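Print | E-mail

Filed under: Datasets / Manipulation / Household tasks

# Flaslow Tabletop – data card

Flaslow Tabletop is a set of 2,216 simulated episodes of a single robot arm picking up, moving and setting down small objects on a table. It was put together to give a plain answer to a question we are asked often: can a machine clear a table yet? For the cases covered here the answer is "in part", and the sections below say which part.

## Contents

- 2,216 episodes, one object handled per episode
- 68 object meshes, split into household and shop-floor groups
- 2 task families: `clear` and `sort`
- 5 random seeds for each baseline run
- joint positions, gripper state, object pose and rendered colour images

The real-arm trials carried out at the Ustar bench are not in this release. They use a different file layout and will be issued separately.

## Task families

`clear` asks the arm to take an object from the table and leave it inside a marked zone. The zone exists only in the task file and is not drawn on the table.

`sort` gives the arm a target orientation as well as a target place. It stands in for jobs such as putting parts into a tray the right way up, or cups into a rack.

Neither family includes wiping, folding, pouring or opening. Those words appear in some older Nuline task names, which were kept so that existing scripts would still run. Ignore them.

## Scoring

An episode is a success if the object is inside the target zone, the gripper is open and the object has stopped moving when the time limit is reached. A drop that happens to land in the zone is scored as a failure. The check uses the object pose from the simulator, never the images.

We report three failure codes:

- `F1` – no grasp
- `F2` – grasp lost before release
- `F3` – released outside the zone or in the wrong orientation

`F2` is the one to watch. Box-shaped objects with parallel sides seldom produce it. Objects with sloping faces do so regularly, as two flat fingers have little to press against and the object turns as it leaves the table. A person doing the washing-up corrects for this without thinking. The baseline policy has no touch input and does not correct at all.

## What the results do and do not show

A high score on `clear` means that the policy can move known rigid objects across an otherwise tidy table. It should not be quoted as evidence that the same policy could empty a dishwasher or restock a shelf. There is no clutter, no liquid, no cloth and no one reaching across the workspace.

Shop-floor users are closer to the conditions tested. Parts arrive one at a time, the table is fixed and the lighting is steady. Even so, the Muñoz fixture tests, which we used as a guide when choosing object shapes, expect a repeatable final orientation, and the baseline is weak there.

## Rendering

Transparent and glossy materials are switched on by default. They slow rendering but matter for image-based policies, which tend to lose the edges of see-through objects.

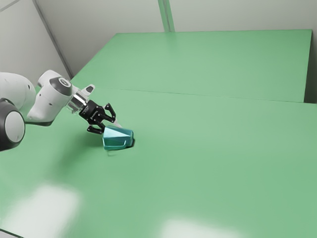 *Two-finger gripper at a translucent, faceted teal object. Simulated render.*

Ceiling light reflections are part of the default table material. To turn them off, set `gloss: 0` in the render settings. Scores from matte and glossy runs should be kept in separate tables.

## Known problems

- Contact between the fingers and sharp mesh edges can jitter for a few steps. Filter on contact force if you train on gripper data.
- Object mass is set by volume, so thin-walled cups are too heavy.
- The `sort` target for symmetrical objects accepts one orientation only. A fix is planned for August.

## Changes

The last update replaced the collision shapes for the household group – scores from earlier copies are not comparable. Object names are unchanged.

Shares: 5 | Comments: 2

Print | E-mail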